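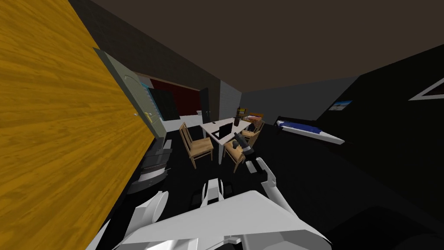

FOR IMMEDIATE RELEASE
July 2021

Callcombe Opens Its Tool Library to Everyone in Festhorpe

I've been itching to write this one since January! The Callcombe Tool Library is open to every household in Festhorpe, and you don't need to be a member of anything else to join.

If you missed our trial run, it works like a book library, only with sanders, ladders and tile cutters. You pay $5 a month, you borrow what you need for a week, and you bring it back clean (please, please clean the paint rollers). We lent out 3,482 items during the trial, and the pressure washer barely got a day off.

We started with 75 tools, mostly hand-me-downs, and a shelf that leaned. Now we have 500, thanks to a big donation from Jasik Hardware, who also sharpen our saws and chisels. Rawat Print made the new catalog, and I love it, even if I did spell "mitre" two different ways on the same page. My fault entirely.

Opening hours are Tuesday evenings from six to eight and Saturday mornings from nine until noon. Bring a photo ID and something with your address on it. Large items like the cement mixer have to be reserved, and you'll need your own truck or a very patient friend with one.

We're still short on wallpaper steamers and long extension cords, so if you have one gathering dust, drop it off during opening hours.

Press questions and visits: ask for the press desk at Callcombe Tool Library, Festhorpe.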